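Last updated 13 Feb 2025

# Athlete Travel and Equipment Grants: Frequently Asked Questions

The Eltetti Sport Foundation provides grants to amateur athletes selected for interstate or international competition. Applicants should read these answers together with the grant guidelines.

**Who may apply?**

Athletes must be registered with an affiliated club and have been selected by their governing body for the event named in the application. Athletes under 18 require the signature of a parent or guardian.

**How much is available?**

The maximum grant is $500 per athlete in a financial year. Members of the same team must each lodge a separate form.

**Which costs are covered?**

Grants may be used for airfares, accommodation, entry fees and competition uniforms. Meals, coaching fees and club membership are excluded. Athletes staying at the Bronari residence during the February training camp are not charged for their room and should not claim for it.

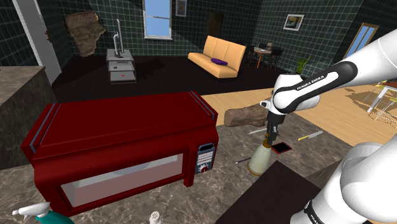
*Microwave oven and countertop.*

**Are para-athletes assessed separately?**

Applications from para-athletes are assessed under the same criteria. The cost of transporting a sports wheelchair or other specialised equipment may be claimed in addition to the standard grant, and so may the fare of one support person.

**When must an application be lodged?**

Applications must be received at least 8 weeks before the first day of competition. Where selection is announced after that date, the form must be lodged within 7 days of the announcement, with a copy of the selection letter.

**Can a grant be transferred to another event?**

No. If the athlete withdraws or the event is cancelled, unspent funds must be returned. A new application may be made for a later event.

**Is there a separate award for medallists?**

Yes. Medallists at national championships are considered for the Þórarinsdóttir Award and do not need to apply. Receiving a travel grant does not affect eligibility.

**Where are forms sent?**

Completed forms may be lodged online or handed in at the Wirkititz office during business hours. Incomplete forms will be returned to the applicant.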